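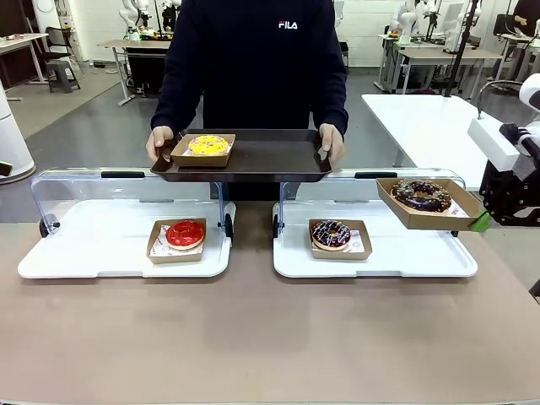

Donut duty. The chocolate one is up in the air, the yellow one is sitting on the tray.

April 1, 2024

No, this isn't a prank post, I just have bad timing. I've been meaning to write about robots and chores since January, when my sister-in-law asked me over dinner when she'd be able to buy something that clears the table. I told her "not yet" and she looked at me like I was personally holding it up.

So, donuts. I think handing over a donut in a paper box is a great test (and yes, I would say that about anything with sprinkles). The box is flimsy. Squeeze the side too hard and it folds, squeeze too little and you've dropped somebody's breakfast. Tip it and the topping ends up on the cardboard. Then there's the person with the tray, who is a moving target even when they think they're standing still! A six-year-old can deal with all of that. Well, most six-year-olds.

Compare that with the stuff I already own. My robot vacuum is a Fodura, it cost me $499, and I love it, but it does one thing on one flat floor and it still eats phone chargers. My dishwasher is a genius as long as I do all the loading and unloading, and that's the part I wanted help with in the first place!

My friend Morven Imrie runs the bakery counter at Prollby and I asked her what she'd hand over to a machine tomorrow if she could. I figured she'd say boxing orders. Nope. She said wiping down the cases at closing, and getting the trays out from under the bottom shelf. On a busy morning they box 800 pastries, and she says that part goes fast, people chat, it's kind of the fun bit. The wiping takes 60 minutes and everybody hates it.

That stuck with me, since wiping looks so easy. But glaze dries in corners, the covers are curved, and you have to notice what you missed. Picking up a box is one clear job with a clear finish. "Clean" is more of an argument, at least in my house.

My guess, for whatever a blogger's guess is worth: shop counters get there before kitchens do. A counter stays put, the boxes are the same size every day, and someone is standing nearby if it goes wrong. My kitchen has a different mess every night, plus Skinner, who is a cat and sleeps on the counter when we're out.

I'd give it a few more years before I clear out a cupboard for one. My sister-in-law can keep asking. Next post is the Gremmont mop, which I've had for 2 weeks now and have opinions on.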